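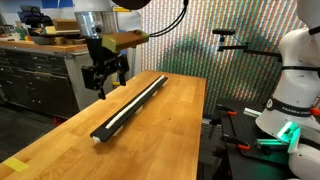

# Cudau: response times on shared hosting plans

Home Docs Data Releases Contact

Emiko Kuroda, April

Cudau is a table of page response times from three shared hosting plans, sold by Citska, Shimada and Dunard. Each plan was bought at the normal price under a private name and ran the same small WordPress site with the default theme and no caching plugin. Collection ran for 68 days.

## Contents

checks.csv holds one row per request: plan, probe, UTC timestamp, DNS time, connect time, first byte, total, status code.
outages.csv holds start and end times for each gap, worked out from checks.csv.
plans.csv holds the advertised disk, memory and process limits as printed on the order page.

Times are in milliseconds. An empty cell means the request did not get that far. A zero is a real zero and usually points to a reused DNS answer.

## Collection

Each plan received 2,000 requests a day, spread evenly and shared between the probes. Requests were plain GETs over HTTPS with a fresh connection. The timeout was fixed before collection began and is recorded in probe.conf.

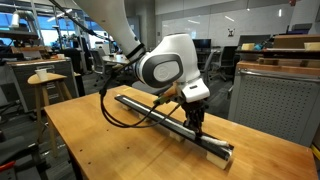

An outage is recorded only when every probe fails in the same window. One failed probe is kept in checks.csv and ignored in outages.csv. The probes sit at the start, middle and end of the network path we cared about, much as the black rail sits on its three blocks, with one under each end and one in between. Remove the middle probe and a fault on the far side can no longer be told apart from one at the host. Anyone filtering by probe should rebuild outages.csv with gaps.py.

## Known problems

Dunard moved the test account to another server during collection. The rows are continuous but the IP address changes, and first byte times before and after should not be pooled.

Shimada returns status 200 with a holding page when the process limit is hit. These rows are flagged in the column soft_fail, which Ryota Ichikawa filled in by comparing body length.
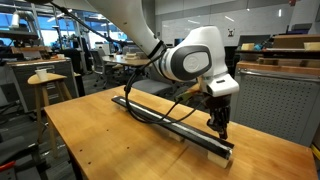 Citska rate-limited one probe for part of an afternoon. The 429 responses are left in and do not count as downtime.

Support response times are not covered. Neither is email delivery.

## Licence

CC BY 4.0 for the data, MIT for the scripts.

Comments

Zofia Duda
Is soft_fail empty or false for the other two plans? pandas reads the column as object.

Emiko Kuroda
Empty. Will change to false in the next release.

Junpei Sakamoto
gaps.py fails on Windows line endings. Converting checks.csv first fixes it.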